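Fold Bench Check-in: Notes from the Stoppage Meeting
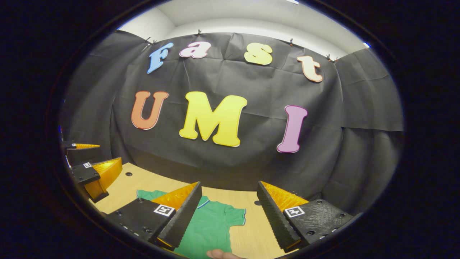 Zevside

September — 14 comments — 6 shares

Okay, these are my notes, typed up the same afternoon, so forgive the shorthand. We started at 2 and ran long (again!). Everybody from the bench crew was there, plus the two people on the Tawhiri arm, who dialed in and kept dropping off the call.

Last month's notes: approved with one fix. I'd written that the spare finger pads were in the gray cabinet and they're in the drawer under it. Sorry to whoever went looking.

The stoppage. This took up most of the hour. We're at 351 shirt folding demos with the hand-held grippers, and 56 of them are no good. The right gripper's width reading sticks. You close the fingers on a sleeve, the log says they're still wide open, and then a few seconds later it jumps to closed all at once. The person folding feels nothing odd, so we only caught it when the Tawhiri arm played back one of the folds, came down with its jaws open, and then snapped shut on the edge of the table. It pulled hard enough to trip its own force limit and it stopped there, just like it should. One chipped pad, no one hurt, and I'd like to keep it that way.

We argued for a while over the cause. My money was on the square marker on the finger mount getting lost in glare, and I still sort of think so. The other camp says the mount screws are working loose and the marker is shifting a hair every time the fingers squeeze. We took a vote, which is a silly way to settle a hardware question, and the screws won. Both get checked anyway.

The near miss. I want this one on paper, even if it's a bit embarrassing. After the arm stopped, one of us (fine, it was me) reached in to free the cloth before the power was off. The arm was only paused. It didn't move, but it could have, and the red button was on the far side of the bench where I couldn't have hit it. We talked this over without anybody getting snippy, and I appreciated that. The button moves to the near side. No hands past the tape until the arm is powered down, and a second person says "off" out loud before anyone reaches in.

What we agreed:

- The 56 bad demos come out of the training set today. We keep the raw files in case Dredau wants them.
- Right gripper is out of use until the mount is tightened and the marker is re-stuck and measured.
- Open and close both grippers fully 6 times before each session, and look at the log before folding anything.
- Arm playback runs at slow speed only, until we've had a clean week.
- I write up the near miss on the Jinix safety form. Already started!

Other stuff. Dredau asked if we could switch to long-sleeved shirts this month. We said no, short sleeves are giving us plenty to think about — ask again when the width reading is fixed. There was also a request for a second clothes bin so folded and unfolded piles stop getting mixed up. Approved, go buy one, keep the receipt.

Still open: whether the left gripper has the same problem. Its logs look clean so far, but it does less of the squeezing, so I don't trust that much. I'm swapping the two over for a short test and I'll post the numbers in the thread.

Wrapped up at 3:20. Next meeting is same room, same time, and please bring the small hex keys back if you have them.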